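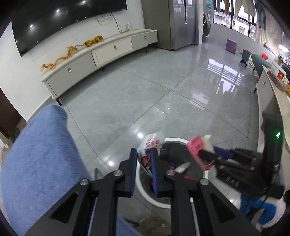
Wall-mounted TV above a low white cabinet

How to run a finale prediction pool
Posted by Bianca Rusu, Apr 23, 2025

Pick the show before you invite anyone. Dating shows work well – there is one elimination per episode and a clear winner.

1. Make a sheet with one row per player and one column per episode.
2. Ask everyone to name the final two before the premiere. Lock the sheet once it airs.
3. Give 2 points for each correct elimination and 200 for the winner.
4. Post scores the morning after, so people who watch late aren't spoiled.

If two players tie, the earlier entry wins. Double eliminations count as separate picks. Our next pool opens in May, and Delia Godoy is keeping the sheet.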